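Laundry Sunday, bedroom pics

Home
Galleries
House stuff
Laundry

Quick one tonight. Seo-ah Yeo and I were talking about folding again. Not sorted properly, sorry. Captions are short, I have another load going and the dryer buzzes every 30 minutes.

Short version for anyone new – I fold on the bed. Always have. The table is too low and my back is done with it. Big beige blanket down first, all the way over, so nothing picks up fluff from the comforter. Shirts before pants. Socks last, or never.

Shirts are the slow part. Cotton ones especially. I do the long fold first, sleeves in after, then pull it straight from both ends before it goes in half. Skip the pull and you get a fat lump in the middle that no drawer will forgive. 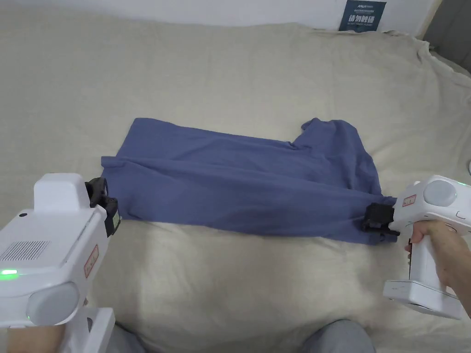 Blue cotton is the worst for creases, by the way. Shows every one. Dark colors hide it a bit, white hides it a lot, that in between denim sort of blue hides nothing. I smooth from the middle out with the flat of my hand and call it good. Ironing is for weddings.

Sleeves: I used to tuck them behind. Now I lay them across the front and fold over, less bunching at the shoulder. Seo-ah does hers the other way and her stacks are nicer then mine, so take that how you like.

Storage, since I got asked twice last time. Shirts go in the Skivell drawers, standing up, not piled. Sweaters in the Plundar bin under the bed. The Plivov shelf was meant for towels but its all bedsheets now – long story, mostly about towels.

Last count was 56 shirts in the house, in April, before the clear out. Fewer now. Did a bag for the thrift store, then took two back out of it. One of them I havent worn yet.

Detergent is still the Byun one, the unscented. Big jug. Fine on cotton, a bit weak on gym stuff.

Pants and sheets get their own page when I get to it. Fitted sheets maybe not at all. Comments are open, be nice about the corners.

Posted 3 September 2026
Filed under: laundry, bedroom, folding
1839 views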